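Cuaderno de taller, domingo, 9:40

Sigo con las muestras de tinte de raíz (rubia molida, lote Putivia). Ayer quedaron a remojo las madejas de lana y las dos tiras de algodón. Su-bin las sacó antes de irse, gracias. Falta anotar quién cambió el cubo de sitio, lo encontré debajo del fregadero.

Mordiente: alumbre, como siempre. La lana aguanta bien, el algodón no tanto, hay que repetir con tanino antes. Fouad dice que él le da dos pasadas de agallas y deja reposar toda la noche. Probar.

Baño 1
Agua del grifo, 40 grados, subir muy despacio. Se me fue a más mientras hablaba por telefono con Nhyira y el rojo tiró a marrón. Culpa mía. La madeja 27 sale apagada, la 31 algo mejor pero manchada por un lado (mal removida, o la olla pequeña es demasiado pequeña y punto).

Baño 2
Misma receta, con una pizca de tiza. Casi 100 gramos de raíz, la balanza baila otra vez, pedir pilas. Color mucho más vivo. I-seul lo llama teja, yo diría naranja quemado. Hay que ponerse de acuerdo con los nombres porque en las etiquetas viejas hay cuatro palabras para lo mismo y así no se puede comparar nada.

Para la carta de color propongo usar "terracota" solo para los tonos cálidos tirando a siena, tipo este suelo, y dejar "teja" para lo más rojo.

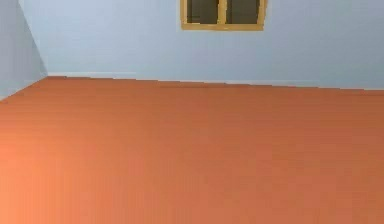 Baño 3 (agotado)
Reutilizado el líquido del 2. Salmón pálido en lana, en algodón apenas nada. A Seung-woo le gusta para el forro de los cojines de Rodo. A mí me parece soso, pero el cliente es suyo.

Prueba de luz: tiras grapadas a un cartón, la mitad tapada, en la ventana del pasillo hasta finales de agosto. No moverlas!! Apuntar en el reverso el número de baño, a lápiz, el boli se corre.

Lavado: jabón neutro Kwon, agua templada. El 1 suelta bastante, el 2 casi nada. El 3 sin lavar todavia.

Pendiente
- repetir baño 1 con termómetro puesto y sin teléfono
- tanino para el algodón, preguntar a Fouad las cantidades
- comprar más raíz, la de Prullus viene más fina pero se cuela por la bolsa
- reetiquetar las madejas viejas con I-seul
- limpiar la olla grande, tiene un cerco de hierro que seguro ensucia los rojos

13:15. Dejo el baño 2 tapado en la mesa del fondo, no tirar.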